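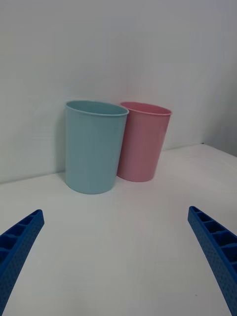

Two Tumblers, One White Table

I love a plain cup! No handle, no logo, just a good taper and a rolled rim. These two plastic ones have been my favourite colour pairing since 2023, when Upendo Nzioka talked me into painting our kitchen at Fenmont the same soft pink (still gorgeous, still not sick of it). Have a scroll, and tell me which colour you'd grab first.

Rosy out front

Pink takes the lead and the blue-green tucks in just behind. It's a dusty, matte sort of pink, and I think it looks beautiful next to that greyish teal.
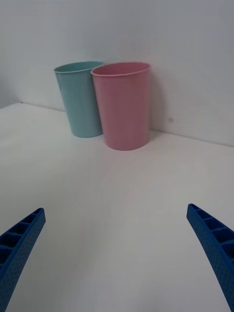
Rim to rim

So close to touching! Look into the pink one and the colour goes deeper inside, my favourite thing about it. Nyokabi Rashidi is firmly on the teal side and says it'd be perfect for lemon cordial. Fair call, but I'm sticking with pink for my iced tea.
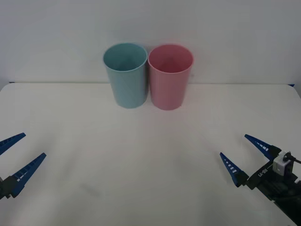 More colour pairs

Mustard and grey are next, then a green that Aivar Luik swears is blue. Leave your own favourite pairings in the comments, I read every one!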